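The case for the small refrigerator, properly loaded
Séverine Delaunay
31/05/2022

Compact refrigerators have a poor reputation among people who specify furniture for shared rooms. The complaint is that they hold little, cool unevenly and end up full of things that did not need cooling. I accept the first two points. The third is a matter of loading, and loading can be corrected at no cost.

My own position is that a shared workroom should have one small refrigerator, that it should hold fruit and drinks only, and that most of its volume should be left free. I argued this in February for the upstairs room at Lelley, where the existing full-height unit was drawing power all day to chill a jar of mustard and several lunches of uncertain age. The reply was that a larger cabinet costs little more to buy. True, but the purchase price is the smallest part of the matter. A larger cabinet invites storage, and storage in a shared room has no owner.

Consider the interior of the usual compact model. There is a wire shelf, a floor, and very little else. The wire shelf is good for anything that benefits from air on all sides, which in practice means fruit. It is poor for small bottles with narrow bases, as they tilt between the wires. The floor is solid and takes weight, but the height under the shelf is often less than that of a standing bottle.

The usual answer is to take the shelf out. I think this is a mistake. With the shelf gone, the upper half of the cabinet is wasted unless things are stacked, and fruit at the bottom of a stack bruises. A bottle laid on its side on the floor of the cabinet, cap fully tightened, takes up no more volume than it did upright and leaves the shelf in place. Fizzy drinks should be stood up again for a while before opening – in the room, on a level surface.
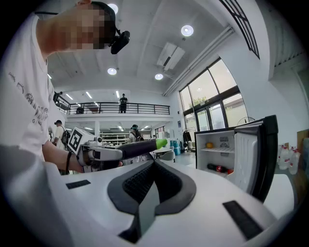 Fruit on the wire shelf, a bottle on its side beneath it, water kept outside.

Water is the item on which I meet most disagreement. I would keep the reserve beside the refrigerator and chill only what will be drunk that day. Unopened water does not need to be cold in order to keep, and every warm bottle put in adds to the work of a small compressor. The Drotska handbook takes the opposite view and recommends filling the cabinet to 100 per cent, on the grounds that a full load holds its temperature when the door is opened. That holds for a load already cold. In a room where bottles are replaced as fast as they are taken, it seldom is.

There remains the door. It needs space to swing fully, and nothing should be stood within its arc. I allow 60 cm in front and keep loose bottles to the side. At Lelley this was marked on the floor with tape, and the tape has since been moved twice to make way for chairs. I would move the chairs.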